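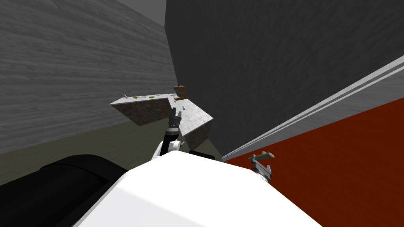
ㄱ자 주방 상판, 천연석으로 가도 될까요 (이음매 위치도 질문)

게시판: 주방/욕실 > 상판·싱크
작성자: 모서리집

12월에 주방 공사 들어갑니다. 하부장은 거의 정했고 상판만 남았는데 두 주째 결정을 못 하고 있어요.

조건부터 적습니다.
- ㄱ자 배치, 긴 쪽이 327cm
- 깊이는 700mm로 뽑을 예정 (벽 쪽에 배관 공간이 있어서 보통보다 깊음)
- 싱크볼은 언더마운트, 짧은 쪽에 설치
- 쿡탑은 긴 쪽, 인덕션
- 요리는 매일 하고 김치, 커피, 레몬 다 씁니다

후보는 세 개입니다. 하나는 Trodby 매장에서 본 밝은 회색 대리석, 하나는 같은 매장의 화강석, 나머지 하나는 Kullum 엔지니어드스톤입니다. 아내는 대리석, 저는 화강석이고 매장에서는 엔지니어드스톤을 권합니다.

궁금한 건 이렇습니다.
1. 밝은 대리석을 매일 쓰는 주방에 깔아도 되는지
2. 이음매를 꺾이는 모서리에 대각선으로 넣는지, 한쪽 판을 끝까지 밀고 다른 판을 직각으로 붙이는지
3. 실러는 얼마나 자주 발라야 하는지

써 보신 분들 경험 부탁드립니다. 견적서는 아직 한 군데만 받았습니다.

답글 / 돌가루
1번만 답합니다. 대리석은 하지 마세요. 얼룩보다 에칭이 문제입니다. 레몬즙이나 식초가 닿으면 표면 광이 죽는데, 이건 오염이 스며든 게 아니고 돌 표면이 산에 깎인 거라 세제로 안 지워집니다. 실러를 발라도 못 막습니다. 실러는 흡수를 늦추는 물건이에요.
화강석은 산에 훨씬 강합니다. 매일 요리하신다니 고민할 이유가 없어 보입니다.

답글 / 남향베란다
저는 대리석 쓰고 있고 만족합니다. 무광(혼드) 마감으로 하면 에칭이 생겨도 유광처럼 눈에 확 띄지 않습니다. 처음 생긴 자국은 속상했는데 그다음부터는 그냥 섞여 보입니다. 도마 쓰고, 흘리면 닦고, 컵받침 씁니다. 그 정도예요.
대신 집에 오는 사람들이 전부 조심해 주지는 않습니다. 어머니가 오셔서 식초병을 그대로 올려두고 가신 자리에 동그란 자국이 있습니다. 그걸 볼 때마다 신경 쓰일 성격이면 하지 마시고요.

답글 / 돌가루
혼드가 덜 티 나는 건 맞는데 그건 광택 차이 얘기고, 기름이나 커피는 혼드 쪽이 더 잘 먹습니다. 하나 얻고 하나 잃는 거라 추천 이유로는 약하다고 봅니다.

답글 / 남향베란다
커피 얼룩은 지금까지 없습니다. 실러 관리하면 됩니다. 돌 종류마다 흡수율이 다 다른데 대리석 전체를 한 묶음으로 말씀하시는 건 과합니다.

답글 / 삼층목수
2번 이음매 얘기입니다. 시공 쪽에 있습니다.

대각선 이음은 무늬를 맞췄을 때 보기 좋습니다. 단점은 이음매 길이가 길어지고, 모서리 안쪽 뾰족한 부분이 운반 중에 잘 깨집니다. 하부장 수평이 조금만 틀어져도 안쪽 끝에서 단차가 납니다. 깊이 700mm면 대각선 길이가 꽤 나옵니다.

직각 이음은 이음매가 짧고 판 손실이 적습니다. 천연석이면 저는 거의 직각으로 합니다. 위치는 모서리 안쪽 꼭짓점에서 바로 시작하지 말고 안쪽 코너에 작은 라운드를 주고 그 라운드가 끝난 지점에서 잇는 게 좋습니다. 꼭짓점은 힘이 몰리는 자리라 거기서 금이 갑니다.

그리고 이음매는 싱크볼 타공에서 최대한 멀리 두세요. 싱크볼 앞뒤로 남는 돌이 좁은데 거기에 이음매까지 걸리면 나중에 꼭 연락이 옵니다.

답글 / 모서리집 (글쓴이)
감사합니다. 매장에서는 대각선이 기본이라고 했는데 직각도 되는지 다시 물어보겠습니다. 안쪽 코너 라운드는 처음 들었습니다. 이건 추가 비용이 드나요?

답글 / 삼층목수
업체마다 다릅니다. 저는 따로 안 받습니다. R값을 도면에 적어 달라고 하세요. 안 적으면 직각으로 잘라 오는 데가 많습니다. 최소 5mm는 주고, 여유가 되면 그보다 크게 하시면 됩니다. 도면에 없는 건 현장에서 말해봐야 이미 잘려 있습니다.

답글 / 배관먼저
5mm는 너무 작지 않나요. 저희 집은 손가락 굵기보다 크게 넣었습니다. 천연석이면 라운드가 클수록 안전하다고 들었습니다.

답글 / 삼층목수
그래서 최소라고 적었습니다. 하부장 문 여닫는 데 걸리지 않으면 크게 줘도 됩니다.

답글 / 모서리집 (글쓴이)
상판 색은 아직 아무것도 확정이 아닙니다.

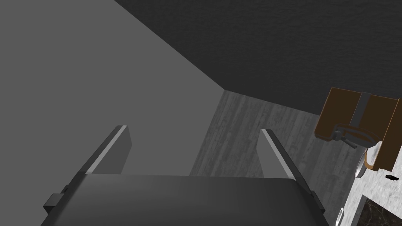
렌더 2. 벽과 바닥이 들어간 각도

바닥재는 기존 것을 그대로 두려고 합니다. 상판이 밝으면 바닥이랑 따로 놀지 않을까 하는 걱정도 조금 있습니다.

답글 / 초록냄비
색은 화면으로 정하지 마세요. 렌더에서는 어떤 돌이든 고르게 나옵니다. 샘플 조각 받아다가 집에서 아침 7시, 낮, 저녁 조명 아래서 한 번씩 보는 게 낫습니다. 저는 매장 조명에서 따뜻한 회색이던 돌이 집에 오니 푸르스름했습니다. 북향이라 그랬던 것 같아요.
샘플 조각도 손바닥만 한 것 하나로는 모자랍니다. 천연석은 판마다 달라서 실제로 쓸 원판을 창고에 가서 보고 번호를 적어 두셔야 합니다. Trodby가 창고 견학을 받아 주는지 물어보세요.

답글 / 모서리집 (글쓴이)
물어봤더니 창고는 예약하면 볼 수 있다고 합니다. 원판 번호는 계약서에 써 달라고 할게요.

답글 / 회색지대
저는 엔지니어드스톤 쪽입니다. 위에서 아무도 말을 안 하길래 적습니다. 실러 필요 없고, 김칫국물 하룻밤 둬도 닦이고, 이음매도 색 맞춘 접착제로 하면 천연석보다 깔끔합니다. 매장이 권하는 게 꼭 장삿속만은 아닙니다.
단점은 열입니다. 수지가 들어가서 뜨거운 냄비를 바로 올리면 변색되거나 갈라질 수 있습니다. 인덕션이라도 냄비 바닥은 뜨거우니 받침은 쓰셔야 해요.

답글 / 돌가루
열이 제일 큰 차이죠. 화강석은 냄비를 올려도 보통은 괜찮습니다. 다만 한 군데만 급하게 데우면 천연석도 금 갈 수 있으니 습관처럼 하지는 마시고요.
엔지니어드스톤은 가공할 때 나오는 분진 얘기도 해야 합니다. 실리카 함량이 높아서 현장에서 마른 상태로 자르는 업체는 피하세요. 작업자 건강 문제고, 집에도 먼지가 다 앉습니다. 천연 화강석도 마찬가지로 물 뿌려 가며 잘라야 합니다.

답글 / 삼층목수
분진 얘기 동의합니다. 타공까지 공장에서 다 하고 오는 게 맞고, 현장에서는 콘센트 구멍 정도만 물 뿌리면서 합니다. 계약 전에 현장 절단 있는지 물어보세요. 얼버무리면 다른 데 가세요.

답글 / 배관먼저
3번 실러는 답이 없는 것 같아서 적습니다. 기간으로 정하지 말고 물방울 테스트를 하세요. 물을 조금 떨어뜨려 놓고 15분쯤 뒤에 닦아서 자리가 진해져 있으면 바를 때가 된 겁니다. 싱크대 옆이랑 쿡탑 옆이 먼저 떨어지고 구석은 오래 갑니다. 전체를 한꺼번에 바를 필요도 없습니다.
저는 Fetance 침투형 씁니다. 바르고 나서 남은 걸 마르기 전에 싹 닦아내야 합니다. 안 닦으면 뿌옇게 굳어서 그거 벗기는 게 더 일입니다. 해 봤습니다.

답글 / 초록냄비
Fetance 냄새 심하지 않나요? 저는 창문 다 열고도 머리가 아파서 수성으로 바꿨습니다.

답글 / 배관먼저
유성은 심합니다. 수성도 나오는데 저는 유성이 오래가서 그냥 씁니다. 환기는 필수입니다.

답글 / 남향베란다
수성도 충분해요. 제 대리석은 계속 수성만 발랐습니다.

답글 / 모서리집 (글쓴이)
물방울 테스트 메모했습니다.

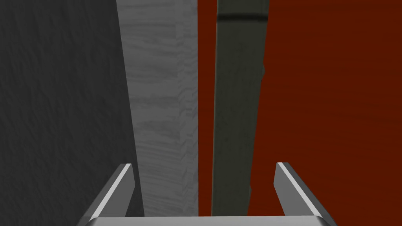

렌더 3. 같은 방, 다른 각도

그리고 비용 질문 하나 더요. 화강석 견적에 '하부 보강' 항목이 따로 있는데 원래 들어가는 건가요? 설명을 부탁했더니 깊이 때문이라고만 합니다.

답글 / 삼층목수
700mm면 들어가는 게 맞습니다. 하부장 몸통 깊이가 그보다 얕을 테니 앞이든 뒤든 남는 부분이 생깁니다. 배관 공간이 벽 쪽이라고 하셨으니 뒤가 뜨겠네요. 거기에 각재나 철물로 받침을 대야 합니다. 돌은 자기 무게로도 부러집니다.
금액이 적절한지는 재료를 봐야 압니다. 합판만 대고 보강이라고 적는 데도 있어요. 무엇으로 어디를 받치는지 적어 달라고 하세요.

답글 / 회색지대
무게 얘기 나온 김에, 긴 판을 통으로 올릴 거면 엘리베이터부터 재세요. 저희는 판이 안 들어가서 계단으로 올렸고 인건비가 추가됐습니다. 327cm면 일반 아파트 엘리베이터에는 안 들어갈 가능성이 높습니다.

답글 / 모서리집 (글쓴이)
4층이고 엘리베이터가 작습니다. 이건 생각을 못 했네요. 그러면 긴 쪽도 나눠야 하나요?

답글 / 삼층목수
계단 폭이랑 층계참을 먼저 보고요. 돌아 나올 수 있으면 사람 더 써서 통으로 올립니다. 안 되면 쿡탑 타공 중심선에서 나누는 방법이 있습니다. 쿡탑이 가운데를 덮으니 보이는 이음매가 앞뒤로 조금만 남습니다.

답글 / 돌가루
쿡탑 중심 이음은 저는 반대입니다. 열 받는 자리고 타공 앞뒤로 남는 폭이 좁습니다. 싱크볼에서 멀리 두라고 하셨으면 쿡탑도 같은 얘기 아닌가요.

답글 / 삼층목수
조건이 다릅니다. 싱크는 물이 계속 닿고 볼 무게까지 매달립니다. 쿡탑은 위에 얹히는 거고 인덕션은 본체에서 주변으로 가는 열이 많지 않습니다. 밑에 받침만 제대로 대면 문제 난 적 없습니다. 가스였으면 저도 다르게 답했을 겁니다.

답글 / 돌가루
저는 그 자리가 벌어진 집을 봤습니다. 받침이 부실했을 수는 있겠네요. 그래도 통으로 올릴 수 있으면 통이 낫습니다.

답글 / 삼층목수
그건 당연합니다.

답글 / 회색지대
참고로 Edileuza Lacerda라는 분이 쓴 석재 주방 글이 있는데 이음매 부분이 자세합니다. 포르투갈어라 번역기로 읽었습니다. 그분은 쿡탑 중심 이음을 괜찮다고 보고, 대각선 이음은 돌이 약하면 피하라고 하더군요. Tveit 게시판 자료실에 누가 요약을 올려 둔 걸로 기억합니다.

답글 / 초록냄비
자료실 요약본 봤는데 단위가 섞여 있어서 조심해서 보세요. mm를 cm로 적은 데가 있습니다.

답글 / 남향베란다
아내분이 대리석 원하신다면서요. 지금 이야기가 화강석으로 다 넘어갔는데, 아일랜드나 선반 같은 데만 대리석을 쓰는 방법도 있습니다. 불이랑 물 없는 자리면 자국 날 일이 적어요.

답글 / 모서리집 (글쓴이)
아일랜드는 없고 벽 선반은 하나 들어갑니다. 거기 대리석 자투리를 쓰는 건 아내도 괜찮다고 하네요.

지금까지 정리된 내용 적어 둡니다.
- 상판은 화강석 쪽으로. 원판 직접 보고 번호 기재
- 이음매는 직각, 안쪽 코너 라운드를 도면에 표기
- 현장 절단 여부 확인
- 뒤쪽 보강 재료와 위치를 견적서에 기재 요청
- 계단 폭, 층계참 실측

계단은 오늘 저녁에 재 보겠습니다. 쿡탑 중심 이음은 통으로 올리는 게 안 될 때 다시 여쭤볼게요.

답글 / 배관먼저
층계참 잴 때 난간 안쪽에서 재세요. 벽에서 벽까지 재면 실제보다 넓게 나옵니다. 천장 높이도 같이요. 판은 세워서 돌립니다.

답글 / 회색지대
엔지니어드스톤은 결국 탈락이네요. 그래도 견적은 한 번 받아 보세요. 비교할 게 있어야 화강석 값도 깎입니다.

답글 / 모서리집 (글쓴이)
네, Kullum 쪽에도 같은 도면으로 요청 넣었습니다. 오면 두 견적 같이 올리겠습니다.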